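Library > Food Studies > Starting in the Kitchen > Chapter 3

Chapter 3
Heat, Water and Fat

In the first two chapters we learned how to choose food and how to store it. Now we start to cook. Almost every recipe in this book uses one of two ways to bring heat into the food: through water, or through fat. If you understand these two, you will read a recipe with more confidence.

Water at sea level boils at 100 degrees and it does not become hotter, even if the flame is very strong. For this reason boiled potatoes never turn brown. Fat can go much higher, and the outside of the food changes its colour and flavour. In the village of Tillness, where I taught for 21 years, my students always preferred the fried potatoes, but they were surprised how many mistakes are possible with them. 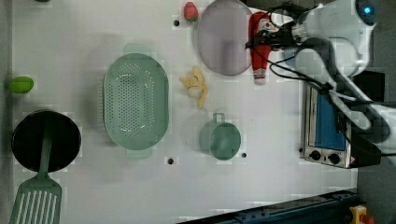

Figure 3.1 A colander, a frying pan and a slotted spatula.

A cook who boils must also drain. Put the colander in the sink before the pot leaves the stove, and pour away from your body. A cook who fries has a different worry, that is moisture. Dry the food with a cloth first, otherwise the oil will spit.

My colleague Lieselotte Eichhorn tested many of the recipes in this chapter at the Stonumdale school, which lies 1000 metres above the sea. Water boils there at a lower temperature, so her cooking times were longer than mine. You will find both times in the table on page 47.

Before you continue, read again the safety rules in Chapter 1. Section 3.1 begins with the boiling of an egg.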